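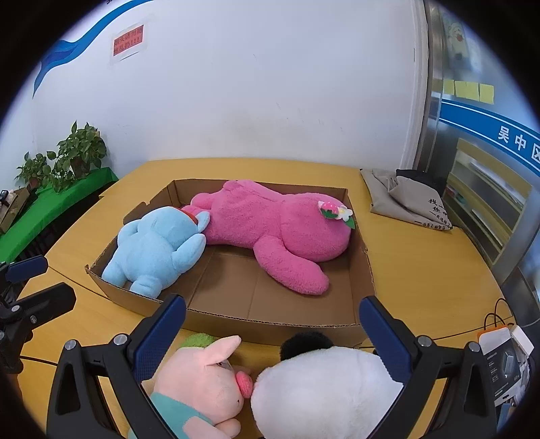
When a gripper loses its hold, the usual response is to blame the object. The Firkel trial recorded 181 transfers before it was suspended in December, and the report on its faults follows that pattern: soft goods are described as "irregular" and the failures as "expected". Zostby does not accept this reasoning. A plush pig and a fluffy panda lying in front of a low cardboard box are ordinary items in any returns centre, and a tool offered for that work should be judged on them.

The fault itself was plain. On 3 occasions the jaws stayed closed after a release command, and on one of these an operator reached in to free the item by hand. The supply was still live. It was 20 minutes before the event was logged, and the log called it a "delay".

Our colleague Kadri Lepik has argued that a stuck jaw at low force is a nuisance and should be recorded as one. We respectfully disagree. The force was low by setting - a setting any user could change.

Sepp should publish the full fault log and fit a release that works without power. Until it does, the trial should remain closed.

Related items
Trukidell: comments on the draft guarding standard
Who signs the fault log?
Hand clearance at shared benches

Contact Zostby | Copyright Zostby | Back to top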